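How Does Paper Get Made?

Posted December 12, 2023
By Donal Ó Ceallaigh

Pick up the nearest piece of paper and tear a corner off. Look at the torn edge. It isn't smooth. It has tiny hairs sticking out of it. Those hairs are called fibers, and paper is made of them.

Most fibers in paper come from wood. A tree trunk is packed with fibers that run up and down the tree. A sticky natural material called lignin holds them together. Lignin is a big part of what makes a tree stiff enough to stand up in the wind.

To make paper, you have to get the fibers apart, mix them with water, and let them settle into a thin, flat sheet.

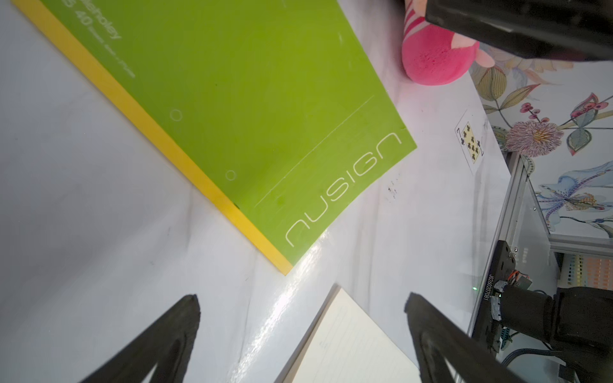
Before wood was used, people made paper from other things. In China, nearly 2,000 years ago, papermakers used tree bark, old rags, and worn-out fishing nets. Later, in Europe, paper was mostly made from linen and cotton rags. Rag collectors went from house to house buying old clothes. By the 1800s, people wanted so many books and newspapers that there were not enough rags, and papermakers turned to wood.

Step one: making pulp

Logs arrive at the mill and go into a big turning drum that knocks off the bark. The bare logs are cut into chips. The chips are cooked with chemicals and steam in a tall tank called a digester. The cooking dissolves the lignin, and the fibers come loose. What is left is a brown, soggy mush called pulp.

If the paper is going to be white, the pulp is washed and bleached. If it is going to be a grocery bag or a cardboard box, it can stay brown.

Step two: making the sheet

The pulp is mixed with a lot of water. When it goes into the paper machine it is almost all water, with only a little fiber floating in it. The machine sprays it onto a moving screen. Water drains through the holes, and the fibers stay on top and tangle together.

Next, heavy rollers squeeze out more water. Then the sheet winds over hot metal cylinders until it is nearly dry. At the end it is rolled up on a reel that can be wider than a classroom.

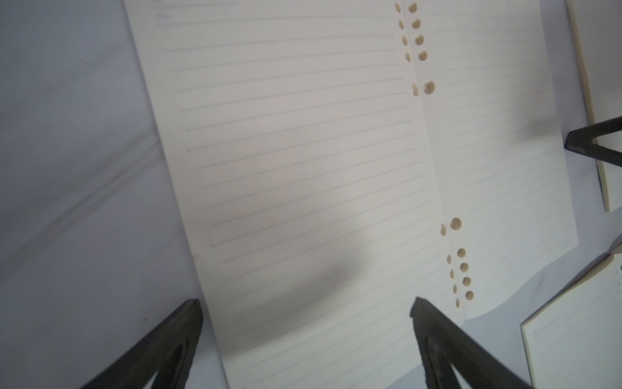
Why doesn't ink spread out?

Plain fibers soak up water very well. Paper towels are made to do this. If you write on a paper towel with a fountain pen, the ink runs in all directions. Writing paper has something added to it called size. Size can be made from starch, or from other materials that slow down water. With size in it, the paper keeps the ink near the top, and your letters stay sharp.

Clay or chalk powder is often added too. The powder fills the little gaps between fibers and makes the paper smoother and harder to see through.

Where do the lines come from?

The lines are printed. A roll of blank paper runs through a ruling press, which puts ink on it in thin, even stripes. Then the paper is cut to size. Sheets for a binder get holes punched in them. Sheets for a notebook are stacked with a cover and then glued, stapled, sewn, or held with wire.

Other printed papers start the same way. Wallpaper comes from long rolls that are printed one color after another. Each color has to land in exactly the right place. If the pink is a little too far left, every flower on the roll will look blurry. 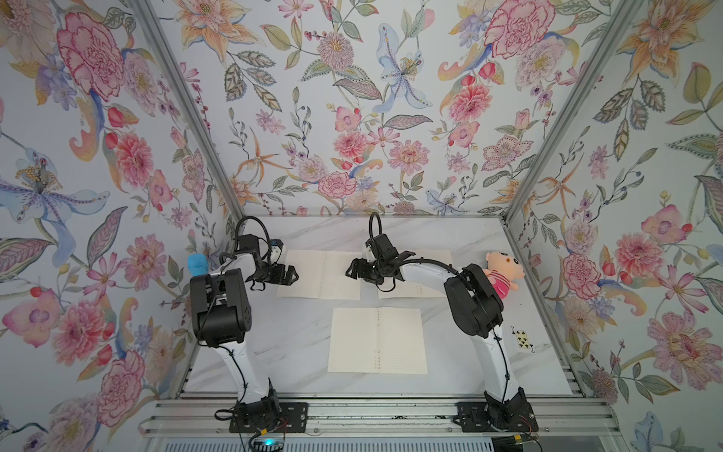
Floral wallpaper with peonies and lilies.

Can paper be used again?

Yes. Old paper can be stirred into water until it falls apart into pulp again. The ink is washed out, and staples and bits of plastic are caught by screens. The fibers get shorter and weaker each time, so paper can't be recycled forever. Mills often mix in some new fibers to keep the paper strong.

Try it yourself

Tear two sheets of scrap paper into small pieces and soak them overnight in a bowl of warm water. Ask an adult to help you mash them in a blender with plenty of water. Pour the mush over a piece of window screen held above a sink or tub. Press it with a sponge, flip it onto a towel, and leave it to dry for a day or two.

Words to know

Fiber: a thin, threadlike piece of a plant
Lignin: the natural material that holds wood fibers together
Pulp: loose fibers mixed with water
Size: something added to paper to slow down ink and water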